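**Visit report: disassembly cell demonstration, Clatendale**

Members of the automation section attended a demonstration at the Clatendale electronics recovery site. The subject was the robotic disassembly of desktop computers for parts reuse. The cell is run by Pranov, which also operates the manual lines in the same hall. The notes below cover the layout, the sequence as shown, and the points raised in discussion.

## Background

Pranov receives retired office desktops in batches, mostly from leasing returns. Until last December all of them were taken apart by hand. Manual work continues for laptops, all-in-ones and anything with visible damage. The robotic cell, named Dallon on site, handles desktop towers only, and only those models for which a program has been prepared. The host gave the current library as 75 models. A unit that is not in the library is diverted at intake and never reaches the cell.

The purpose is recovery of working parts: processor, memory, storage and, where fitted, a graphics card. Boards and power supplies normally stay in the case and go downstream with it. Shredding was not part of the visit.

## Cell layout

The cell is built on a table of aluminum extrusion. The slots are used to bolt fixtures at any point along the rails, and the team makes regular use of this when a new case size is added. The tower is laid on its side with the open face up. Side panels are removed by an operator at the loading station. Pranov tried to automate panel removal and dropped it, as the latches and thumbscrews vary too much between makers and an operator needs only a few seconds per unit.

Small parts are placed in a 3D-printed tray next to the case. The tray has a recess for the processor and a groove that holds a memory module on its long edge. Printed fixtures were chosen over machined ones for turnaround time. A revised tray can be printed overnight and fitted before the first batch. Wear is the known drawback. The groove edges round off with use, and the module then sits at a slight angle, which upsets the next pick. Trays are replaced on a fixed count of 956 units, well before the angle becomes a problem.

## Sequence as shown

The order of operations is fixed for each model. For the unit used in the demonstration it was as follows:

1. Locate the case against two reference points and correct the work frame.
2. Release the socket lever, open the retention frame and lift the processor to the tray.
3. Release and extract memory.
4. Remove the storage drive together with its caddy.
5. Return to the home position and signal the operator.

The heat sink had been taken off beforehand at the loading station. The host explained that dried thermal compound can hold a processor to the cooler, and a straight pull by the arm may bring the chip out of a closed socket. Until a reliable twist-and-lift motion has been qualified, the step stays manual.

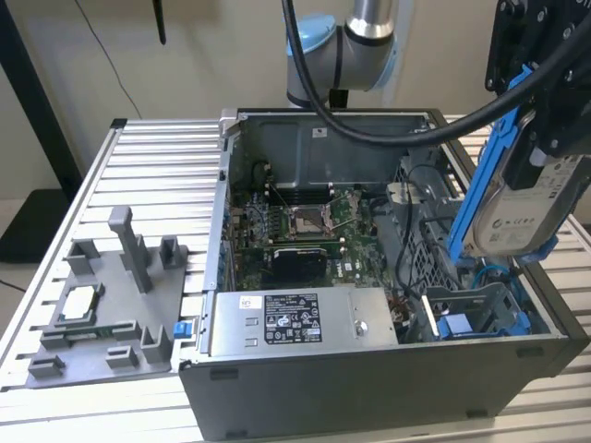 Drive removal took up most of the discussion. Caddies differ in latch position, travel and stiffness, even between revisions of the same model. The motion used is a short pull along the rails, followed by a tilt to clear the edge of the cage, followed by the lift. The tilt was added after early trials in which a straight lift caught on cables routed over the bay. Pulling force is monitored throughout. If it exceeds the limit stored for the model, the arm stops, backs off by a small distance and retries once. A second stop sends the unit to the manual line.

Cables remain the main source of trouble. Their positions cannot be taken from the model library, as they depend on whoever last closed the case. The present approach is to have the operator disconnect drive cables and push them clear before loading. A vision check for cables in the approach path exists but was switched off for the visit. It produced too many false stops with dark cables against dark metal, and the team is reworking the lighting before it goes back into use.

## Results reported

Pranov shared figures from its most recent acceptance run on the Dallon cell. Of 103 towers loaded, 100 were completed without operator help. The remaining three stopped on drive extraction and were finished by hand. No processor was recorded as damaged. The run used a single model in good condition, so the result should be read as a best case. Mixed batches are slower, mainly on account of fixture changes, and the host did not offer a completion rate for them.

Cycle time was not disclosed. Our own impression was that the arm is slower than a practiced technician on a single unit. The host did not dispute this. The case for the cell rests on steady output across a shift and on having the serial numbers of parts logged at the moment of removal, with no separate scanning step.

## Questions from the group

*Data security.* Drives are logged on removal and moved to a locked container. Erasure is carried out in a separate room under an existing procedure, which the cell does not alter.

*Static protection.* The table is bonded to ground, and the operator wears a wrist strap at the loading station. The printed tray is a conductive grade. One member asked how the surface resistance is verified as trays wear. It is measured on new trays only – a point the host agreed to look at.

*Tool changes.* The demonstration used a bolted end effector bracket with no automatic changer. A changer is specified for the second cell, currently called Bravo, where the graphics card will be added to the sequence. The card lock at the end of the slot is hard to reach with the present fingers.

*Programming effort.* A new model takes one engineer between one and two days, including force limits. Most of that time goes to the drive bay. Models that share a chassis can reuse the program with changes to the socket and memory positions only.

*Safety.* The cell runs at reduced speed when the loading gate is open and stops on entry. The risk assessment was available for inspection, and two members have asked for the section on sharp edges, which may be relevant to their own sites.

## Follow-up

Pranov has offered a second visit when Bravo is in operation. No date is set. Members who wish to attend should let the section office know, stating whether they also want to see the manual laptop line. The host's slides will be placed in the members' area when cleared for release. Safety shoes are required in the hall and are not available on loan.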